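PC Hardware Basics, Handout 7: Memory, Slots and Finding Your Way Around a Board

Okay, this is the one everybody waits for, because we finally get the side panel off. Please read it before lab and bring it with you (printed is best, your hands will be busy). If you missed the Avar handout on power supplies, catch up on that first. I'm going to use words from it without stopping.

Before you touch anything: shut the machine down, pull the power cord out of the wall, then press the power button once and hold it for a few seconds. Lay the tower on its side with the open side facing up. Touch bare metal on the chassis, and touch it again whenever you've walked off to get something. I do this so often that I now do it to my toaster at home.

Now take a minute and just look. I mean it! Most of the trouble I see in lab comes from people who start pulling things before they know what's what. Find the processor socket first. It's the square thing with the metal bracket and the lever, and on a bare board you can spot it from across the room. The RAM slots are the skinny parallel ones with a latch at the end. On a bigger board you may get two banks of them with the socket in between, so don't stop looking when you've found the first bank. Expansion slots live together in their own neighborhood, lined up with the metal covers on the back of the case.

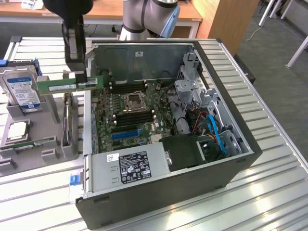
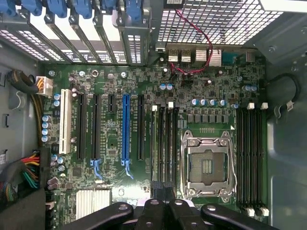 Slot colors, while I'm at it. Students love to ask what blue means, and the annoying answer is that it means whatever the board maker wanted it to mean. Sometimes a color picks out the main graphics slot, sometimes it pairs up memory channels. Go by the shape of the slot and by the manual. The Brendska manuals on the shelf have a fold-out diagram near the back, so use that and please fold it back the right way.

Putting in a stick of memory:

Hold it by the short edges and keep your fingers off the gold contacts.
Open the latches.
Line up the notch in the stick with the bump in the slot. If they don't match, turn the stick around. If they still don't match, it's the wrong kind of memory, and no amount of pushing will fix that.
Press straight down, evenly, at both ends, until the latches close.

It takes more of a push than you'd expect and the board will flex a little, which feels awful the first time. Rocking it in one end at a time is how you get a half-seated stick and a machine that won't start.

Cables: move them out of the way gently and never pull on the wires themselves. The big 24-pin power connector has a clip, so squeeze the clip and then wiggle. Data cables are thinner and fussier, so note where each one goes before unplugging it.

For next time, do the Stuveo worksheet, all of it, including the labeling page.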